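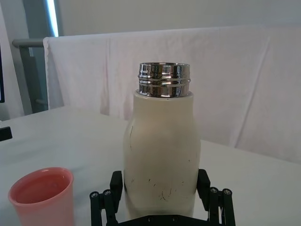 Kalton Pour Comparison, release 2

A small set of two-armed pouring episodes, recorded to find out whether the Awan controller is better than the Huven controller it is sold as an upgrade to. The short answer is that we can't tell from this data, and we doubt the people selling it could either. The longer answer is below, along with what we think the set is good for.

What is in it

212 episodes, of which 167 are marked usable. Every episode has a head camera stream and a wrist camera stream, joint positions for both arms, gripper opening, and the commands sent by whichever controller was running. The arms and the Guvix grippers are the same throughout. Only the controller changes.

The task is a plain one. An arm takes hold of an uncapped bottle, lifts it, tilts it so that the neck comes over a pink plastic cup, brings it back upright and lets go. Both arms are powered and logged even when only one of them has anything to do. We have left the idle arm's data in. It drifts more than the data sheet says it should, and somebody may want to look at that.
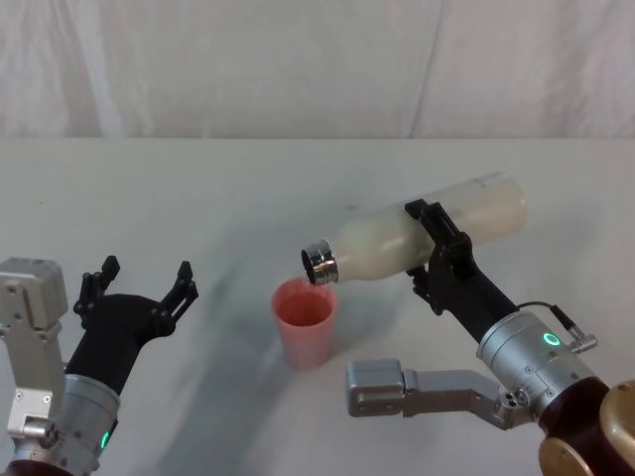
Does the set show which controller pours better?

It shows which one finished the motion more often, and that was Awan by 14 episodes. We would not put any weight on that. The Awan runs were mostly recorded in the afternoon, after the operators had spent the morning practising on Huven, and we did not swap the order until it was too late to matter.

How episodes were labelled

One person watched the head camera video and marked each episode as finished, dropped, missed or stopped by hand. "Finished" means the bottle went over the cup, came back and was released standing. It says nothing about how much went into the cup. We did not weigh anything, and a model trained to predict our "finished" label has learnt to predict our opinion of a video.

The 45 episodes not marked usable are still in the archive, in the folder called rejected. Most were thrown out for a gap in the wrist stream. A few were thrown out for reasons written down as "odd", and having gone back to them we don't know what was meant.

About the grip

Guvix describes the fingers as self-centring. We had our doubts, and the wrist camera was added mainly to settle them. With the bottle upright and a pad on each side of it, low on the body, the wrist view looks very tidy, and stills like these are the sort that end up in brochures.

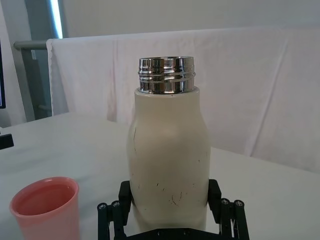

The trouble starts once the bottle tilts. In the slower episodes the measured gripper opening creeps during the tilt while the commanded opening stays fixed. That could be the bottle turning in the pads, or it could be slack in the linkage, and the opening sensor can't tell the two apart. There is no force reading at the fingertips. Please don't use the motor current column as a stand-in for one. We tried, and got a different answer for each arm.

The bottle's coating is marked, mostly over the lower half. We kept using it, so any visual tracker fitted to this set may well be following scratches on one particular bottle. If your tracker does well here, try it on a clean one before telling anybody.

Known problems

Wrist and head clocks were set once at start-up and left alone. By the end of a long session they disagree enough to matter for anything fast.

The steel neck throws bright reflections. Our depth estimates around it are poor and we have masked them out. The mask is generous and sometimes eats into the shoulder of the bottle.

The head camera blurs during quick moves. We counted 2,814 blurred frames in the usable episodes and flagged them in the index, using a threshold that we picked by eye.

One table, one white backdrop, one bottle, one cup. Nothing in this set supports a claim about pouring in general. 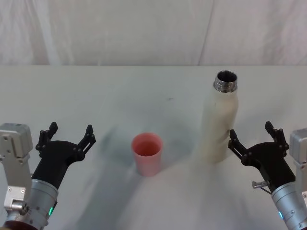 A reader of the first release wrote in to say we were being unfair to Awan, and that its smoother stops were plain to see in the joint data whatever the labels said. The stops are smoother, we agree. The same reader pointed out that Huven's default limits had been left at the cautious setting. That was correct, and it is now recorded in the config file for each session. It also means the timing columns should not be compared between controllers at all, including by us. The timing chart has been removed from this release.

Suggested uses

Testing loaders and sync code. Checking grasp-slip ideas against a signal you should not fully trust. Teaching people to read a comparison before they quote it.

Changes since release 1

Session config files added. Timing chart removed. Left and right arm labels corrected in the November sessions, where they had been swapped in the index but not in the file names.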